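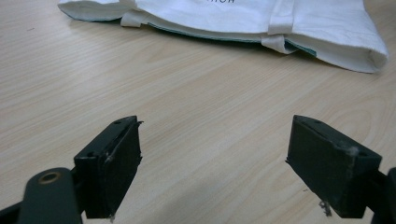
Cloth shopping bags become grey faster than people expect, mostly from vegetables and wet bottles. I wash mine every Wednesday evening, together with the kitchen towels. First turn the bag inside out and shake the crumbs from the seams. White cotton without a coloured part can go at 90 degrees. When it is clean and dry, fold it long and low on the table, as with the white one here, and it will fit in a narrow drawer.

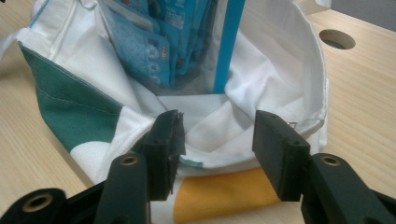 If the bag has a print or a sewn patch, choose a cooler programme and let it soak for 5 minutes in soapy water before. I use plain Solix soap flakes, one spoon is enough. Do not wring the handles, they get twisted and stay so. Iron from the inside only.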